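Ukico Table Service Kit: Household Tips for Setting and Clearing

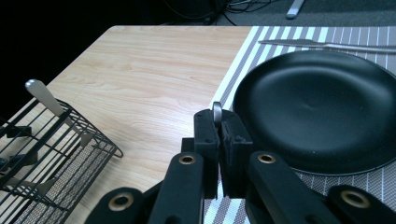
Before the first use

The Ukico kit is offered by Praltitz on a monthly rental basis and consists of a two-finger gripper, its mounting arm, a control box and a hand controller. Households in the Oltby service area may also request a home visit, during which a member of staff will set up the arm and go through the first meal setting with the user. The advice on this page is intended for the period after that visit. It was compiled by Elvia Rosales of the home equipment desk and was last revised in October 2020.

Choose one table and keep to it. The kit stores the height of the tabletop during setup, and moving it to a second table means repeating the setup from the start. A table that rocks should be leveled first. Cables should run away from the side where people sit and should not cross a doorway.

Placemats

A flat woven or vinyl placemat gives the best results. Thick quilted mats allow the plate to tilt when silverware is set down near it, and mats with a fringe tend to catch on the fingertips. Lay the mat with its edge parallel to the edge of the table and smooth it by hand. Stripes and other strong patterns are acceptable. On a very busy pattern, users who work by hand controller have reported difficulty judging where a fork ends, and a plain mat may be preferred while learning.

Mats that slide can be held with a square of non-slip shelf liner cut slightly smaller than the mat.

Plates

Set the plate before the silverware. A plate with a raised rim can be lifted at the rim, but it should be empty, and the user should keep the lift low. The kit is not approved for plates holding hot food or liquids. Dark matte plates show dried water spots more than white ones do, so wipe them with a soft cloth before they go on the table.

Silverware

Pick up each utensil by the handle, close to the end. A rounded handle end sits well between the rubber pads as long as the pads are clean and dry. If a utensil turns in the grip, release it over the rack, wipe the pads and try again at the lower speed setting. Raising the grip force is seldom the answer and may mark soft metals.

Table knives require more care than forks and spoons. Lay them flat, with the handle toward the user, and leave a finger's width between the knife and the plate. Steak knives, carving knives and kitchen knives must not be handled with the kit under any circumstances.

The dish rack

Place an open wire rack on the side of the table opposite the place setting. Stand utensils with their handles up and spread them out, leaving room for the fingers to close on one handle without touching the next. Two utensils that lean together will often come up together. A rack with a fine mesh base keeps narrow handles from slipping through, but the mesh collects crumbs and should be rinsed weekly.

Do not load the rack directly from the sink. Let items drain elsewhere first, as water must be kept away from the finger joints.

Cleaning the gripper

Switch off the control box and wait for the light to go out. Wipe the rubber pads with a damp cloth and a drop of dish soap, then with a clean damp cloth, then dry. Grease left on the pads is the most common cause of dropped forks. The linkage arms need only a dry cloth. Do not oil the joints; cooking oil in particular will draw dust and stiffen the movement.

Pads should be replaced when the texture has worn smooth. Replacement pads are sold in packs of 2 under part number 993. Tighten the small screws by hand only.

Assessment of the kit

The household desk reviewed the Ukico alongside the Chiu tabletop arm in May. The Chiu is lighter and takes up less of the table, and it is the better choice for a small kitchen. The Ukico held thin handles more securely and was easier to clean. Its drawbacks are the length of the setup, the bulk of the control box and a hand controller that some users with limited grip found stiff. Setting one place with the Ukico took our reviewers 23 minutes on the first attempt, and new users should allow at least that long.

Rental and returns

The minimum rental period is two months. Kits should be returned clean, with both controller cables and the spare screws in the bag provided. Requests for a home visit should be made to the Oltby office by telephone or at the front counter.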